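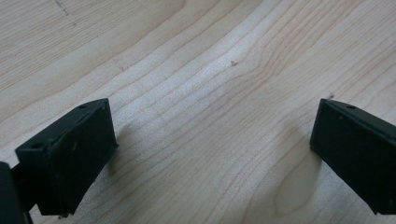

4. Looking after the table top
The Wetow work table leaves the factory with a clear finish on the top, and the top should be cleaned and checked before you load it for the first time. Set the table where it will be used and look across the surface from a low position with a light on. The grain is part of the material and varies from table to table. On some tops it bunches into close, wavy tan stripes and then opens into a wide pale loop, and these lines are not a fault. A fault is something you can feel with a fingertip, such as a chip, a raised edge or a lump in the finish. If you find one, do not try to sand it out. Write down the batch code from the label under the top and contact Sunandale before going any further.

4.1 First clean
You will need two soft cloths, lukewarm water and a little washing-up liquid.

1. Clear the top completely.
2. Wipe off loose dust with a dry cloth, working along the grain.
3. Wring the second cloth out well in soapy water and wipe the whole surface, including the rounded corners.
4. Go over it again with plain water.
5. Dry it at once with the first cloth, shaken out. Do not leave it to dry by itself.
6. Wait 50 minutes before putting anything on the top.

Caution: Keep water away from the cable hole. The cut edge inside the hole is sealed, but standing water will get behind the grommet and swell the wood.

Caution: Do not use scouring powder, wire wool, bleach or any spray polish containing silicone. Marks left by these are not covered by the guarantee.

4.2 Placing boxes and equipment
1. Check that the floor is level. On carpet, press down on each corner in turn and adjust the feet until the top stops rocking.
2. Run any cables that belong to items on the table through the cable hole before you set the items down.
3. Lift boxes into place. Do not slide them — grit under a box will scratch the finish even when the box itself is light.
4. Leave the cable hole clear. A single box can stand well back on the table, turned to suit the person using it, with the near part of the top left free for working.

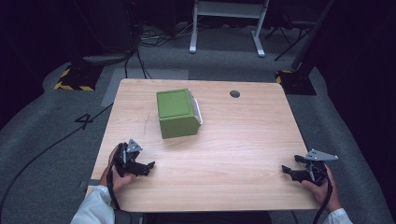
5. Fit felt pads under anything that will stay in one place for longer than a day. Pads are in the small bag with the fixings (part 147).

Note: The load limit is printed on the label under the top. It applies to a load spread across the table, so put heavy items over the legs where you can.

4.3 Scratches and marks
Thin dark lines are usually dirt caught in a shallow scratch. Try cleaning first.

1. Wipe the mark with a damp cloth, along the grain.
2. If it is still there, rub lightly with a soft white eraser and wipe away the crumbs.
3. If you can feel the scratch, fill it with the Farkusine repair stick in the shade marked on your label. Warm the stick in your hand, press it across the scratch and level it with the plastic scraper.
4. Buff with a dry cloth and leave overnight.

Rings from cups often fade within a day or two. Leave them alone for that long before you try anything on them.

Spare pads, grommets and repair sticks can be ordered from Sunandale. Quote part 147 for pads and part 17 for the grommet. For feet and levelling screws, see section 5.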